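Workshop notebook, kitchen room, 7th January

Started again after the holidays. The room was cold and I waited with the first batch until the heater did its work. In the meantime I read my notes from June, which are not very good. I wrote "too salty, change" and did not write how much salt was in it. From now on I write the grams every time, also when I am in a hurry.

Subject of this week is the fresh pressed cheese from the Lesov milk, the kind that should keep its shape when it is heated. Hedvika Kuruc wants to have it on the Plurnwood menu and she asks for a slice that browns on the outside and stays soft in the middle. Our last version became rubber when it cooled on the plate.

Batch A: 6 liters of milk, heated slowly, vinegar added in small spoons. The curd came quickly and was fine, almost like sand. I think I stirred too much. Pressed it under the small weight. Weight after pressing 340 g less than I hoped for, so a lot stayed in the whey or I lost it through the cloth. The old cloth has a wide weave and should go to the rags.

Batch B: same milk, same quantity, but lemon juice in place of the vinegar, and I stopped stirring as soon as the whey turned green and clear. Bigger curds, much nicer to handle. Salt 16 g, mixed into the curd before pressing. Left under the weight while I cleaned the pots.
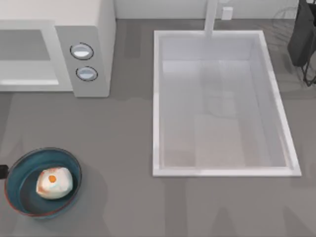 Taste of B is mild and a little sour at the end, which I like. Salt is correct for eating it cold. For frying it could be less, I would try 100 g of curd apart with half of the salt and compare. The cut surface is smooth, only near the corner it crumbles, where the cloth was folded and the press did not reach.

A was dry. I can still use it crumbled, for filling. Lukáč said on the telephone that he has the same trouble with vinegar and that he dilutes it with water first. I did not know this. To try.

Question for Hedvika: does she want the slice thick or thin? In her message she writes "like a finger", but her fingers are not like my fingers. I need it in millimeters.

The thermometer from Aremov shows a different number when I hold it near the wall of the pot. I should always measure in the middle and after one stir. Maybe this explains also the strange results from June.

For next time:
New cloth, finer weave.
Diluted vinegar against lemon, same salt.
Weigh the whey too.
Ask if the milk can come earlier in the morning.

Batch B is wrapped and in the refrigerator, top shelf, label with the letter on it. Please do not eat it before I have tried the slices tomorrow.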